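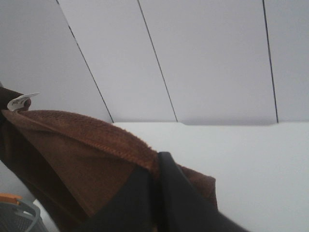
**3.2 Hems, tags and the choice of fold axis**

Household towels are usually folded by reference to their edges, and the coding scheme used in the Irnby set therefore records which edge features are available at the start of each fold. Three features are scored: the stitched hem, the corner, and the care or brand tag. The brown microfiber towel has both a stitched hem and a small white tag, the latter with gray printing too faint to read, and was scored as positive on two of the three features. Legibility of the tag was not a criterion. Only its presence and its position relative to the nearest fold were entered.

Surface texture was coded separately. A nubbly or fuzzy pile hides shallow creases, so that a towel may be judged flat by eye when its layers are still offset. Smooth knits show the same offset clearly. Coders at Jikevlow were instructed to judge alignment from the hem alone whenever pile was present, and to leave the field blank if the hem was covered. Of the 827 coded items, 80 had a blank alignment field, most of them towels.

**3.3 Basket contents before sorting**

Items were not arranged in the basket by type. Garments and towels were placed together, and overlap between neighboring items was left as it fell. Overlap matters for the order of removal: an item that tucks under another at one side is seldom taken first, even when most of its area is exposed. We refer to such items as partly pinned (Figure 4).
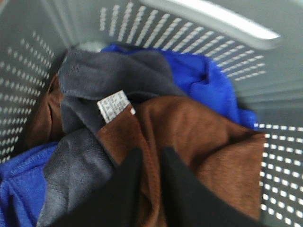 **Figure 4.** Mixed load in a light gray plastic laundry basket with perforated walls. The royal blue knit garment tucks under brown fabric at the right wall and is coded as partly pinned.

Color contrast was entered as a property of each adjacent pair. A saturated blue against brown was scored as high contrast, and brown against dark gray as low. Low-contrast pairs were checked by a second coder, who worked from the written item list and had no access to the first set of scores. Disagreements were settled by assigning the lower of the two values.

The wall perforations were disregarded in coding, although they admit light to the sides of the load and can make the outer layer of fabric easier to separate visually from the layer behind it. Solid-walled baskets of the Cusero type, used in the October pilot, gave darker side regions and up to 3 additional unresolved items per load. Pilot loads are excluded from the totals above and are reported separately under the Zepeda protocol.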